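Wimasach Colour Desk
Home > Help > Neutral greys: frequently asked questions

These notes apply to the grey section of the Natier interior range, sold over the counter at Clelville and by post from the Oyewole depot. Questions on exterior paint, wood stain and floor coatings are on separate pages.

CHOOSING A GREY

What is meant by a neutral grey?
A grey with no obvious lean towards another colour when seen on its own. Very few paints meet that description once a second grey is placed beside them. Most greys sold as neutral have a small amount of green, blue, red or yellow in them, and the eye picks this up by comparison. A grey that looks plain on the card may look distinctly green next to a pinkish one.

What is an undertone?
The lean described in the previous answer. In the Natier list each grey is marked G (green), B (blue), P (pink) or Y (yellow), followed by a shade number. The letter does not mean the paint will look green, blue, pink or yellow on the wall. It tells you which way the colour will move when the light or the surroundings change.

Which greys do you get asked for most?
589 and 414. 589 is a middle grey marked G. It has a little olive in it and looks flatter and darker in a north-facing room. 414 is paler, marked P, and is usually taken for a warm grey or a dusty mauve depending on what is next to it. They are often bought together, 589 for the walls and 414 for the woodwork.

Can a G grey and a P grey be used in the same room?
Yes. Green and pink undertones exaggerate each other, so expect the difference between the two to be stronger in the room than it was on the cards. Where a quiet result is wanted, keep the two shades close in depth and do not put a white line between them. A white line makes both undertones easier to see.

Is there a simple way to tell which undertone a grey has?
Put the card on a sheet of plain white paper in daylight, then put a second grey card next to it. Look at the join. Swap the second card for another and look again. An undertone is hard to judge from one card and fairly easy to judge from a pair.

Can you match a grey to an existing wall or piece of cloth?
Paint, yes, if you bring a flat, clean chip larger than a thumbnail. Cloth can be matched for general colour only. Woven and brushed surfaces hold shadow between the threads, and the reader takes that shadow as part of the colour. The mix usually comes out darker than the customer expected. Ask for a tester before ordering full tins.

Can you match from a photograph?
No. A photograph records the colour of the light as well as the colour of the surface, and file compression removes small differences between close greys. We will look at a photograph to get an idea of depth and undertone and suggest cards to send. We will not mix from one.

LIGHT AND SHADOW

Why does one wall seem to be several different greys?
Light falls off across a surface. The part nearest the window is paler, corners are darker, and anything coloured near the wall adds its own tint. A pink carpet or a red brick wall outside the window will warm the lower part of the room. Grass and trees outside will push a pale grey towards green. None of this is a fault in the paint.

Why is there a pale stripe across my wall at certain times of day?
Usually daylight coming through a gap between curtain and frame, or reflected off a sill, mirror or parked car. Light entering at an angle gives a diagonal band with soft edges. The band moves as the sun does. If the stripe stays in the same place from morning to evening, it is more likely to be a lap mark in the paint; see the section on faults.

How do I tell a shadow from a stain?
Move the light. Hold a lamp to one side of the mark and then to the other. A shadow changes shape or goes. A stain keeps its outline, though it may look stronger from one side. Check in the evening with the curtains closed as well as during the day.

What makes an edge look hard or soft?
The size of the light source and the distance between the object and the surface. A small bare bulb gives a hard edge. A large window under cloud gives a gradual change with no clear line. The closer an object is to the surface, the sharper its shadow. In very soft light, a change from one grey to the next can be spread so widely that no boundary can be found, and the eye will still read it as a shape.
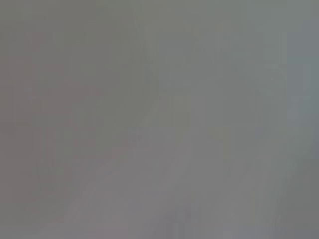
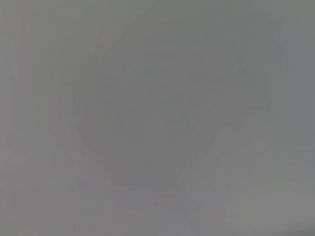
Soft greys with faint pinkish and greenish casts. A paler diagonal band is present in both.

How small a difference between two greys can be seen?
It depends on the join. Two greys that touch along a clean line can be told apart when they are very close. The same two greys separated by a soft gradient, or by a strip of another colour, may look identical. This matters for touching in. A patch with a crisp outline will show even when the match is good. Feather the edge of the patch and the same paint may disappear.

Which bulbs should I use when choosing?
The ones that will be in the room. Bulbs sold as warm white add yellow and red, and will bring out the pink in 414. Bulbs sold as cool white or daylight bring out the green in 589. Mixed bulbs in one room give patches of both. Replace odd bulbs before judging any colour.

Does the finish alter the colour?
It alters how the colour is seen. Matt scatters light and gives an even, flat appearance. Eggshell and satin reflect part of the light directly, so the same grey looks paler from one side and deeper from the other. Order testers in the finish you intend to use. A matt tester tells you little about a satin door.

TESTING AND ORDERING

How should a tester be used?
Apply two coats to a sheet of lining paper and leave an unpainted margin. Let the first coat dry fully before adding the second. Fix the sheet to the wall with low-tack tape and move it between the brightest and darkest parts of the room. Look at it in the morning, in the afternoon and under electric light. Painting the tester straight on to the old wall is possible, but the old colour around it will affect your judgement, and the raised edge may show through the new paint later.

Should the sheet have the white margin left on?
Leave it on to check the undertone. Cut it off to check depth. White makes any grey next to it look darker than it is.

What sizes are kept?
Testers and both standard tins of every grey are kept at Clelville. Large tins of the less common greys come from Oyewole and go out to the counter on Wednesday. The order form gives current sizes and will not accept a size that has been withdrawn.

Do separate tins of the same grey match?
Tins from one batch match. Tins from different batches should be close, and close is sometimes visible on a large plain wall. The batch mark is stamped on the lid. If the marks differ, pour the tins into one clean bucket and stir, or change tins at a corner.

Can mixed colours be returned?
Unopened tins of listed shades can be returned with the receipt. Matched colours cannot. Testers cannot.

FAULTS AND REPAIRS

The wall has faint parallel stripes, light and dark. What are they?
If they follow the direction of the roller or brush, they are application marks. Common causes are too little paint on the roller, pressing too hard, or going back over paint that has started to dry. Leave the wall overnight. If the stripes remain, rub down lightly, wipe off the dust and apply a further coat, working from one side to the other without stopping part way.

Parts of the wall look flat and other parts have a slight sheen.
This is uneven absorption. It is found over filler, bare plaster and areas that have been washed hard. Seal the porous parts with a thinned coat and repaint the whole wall from corner to corner. Painting only the affected parts will move the fault to the edges of the patch.

The grey has gone pink since it was applied.
Check the surroundings first: new curtains, new bulbs, a different season outside. Hold a dry tester sheet of the same shade against the wall. If the two agree, the paint has not changed. If they do not, note the batch mark and bring the lid and the sheet to the counter.

The grey looks darker than the card.
A card is small and usually held up in good light. A wall is large and part of it will be in shade. If the wall is still drying, wait. If it is dry and still too dark, move one step up the list and keep the same letter, so that the undertone stays the same.

Can a dark grey be painted over with a pale one?
Yes, in two coats over most sound surfaces. Allow for a third where the lower colour is 589 or deeper and the new one is close to white. Fill and sand before the first coat. Filler shows up more clearly under pale grey than under white, particularly where light crosses the wall at a shallow angle.

How should matt grey walls be cleaned?
Dry brush first, then a damp cloth with no cleaner. Do not rub in one spot. Rubbing polishes the surface and leaves a shiny patch that can be seen from the side. Grease marks may need sealing and repainting.

My question is not answered on this page.
Ask at the Clelville counter or use the form under Contact. Please give the shade number, the letter, the finish and the batch mark, and say which way the window faces.

Related pages: Off-whites / Primers and sealers / How much paint do I need? / Delivery from Oyewole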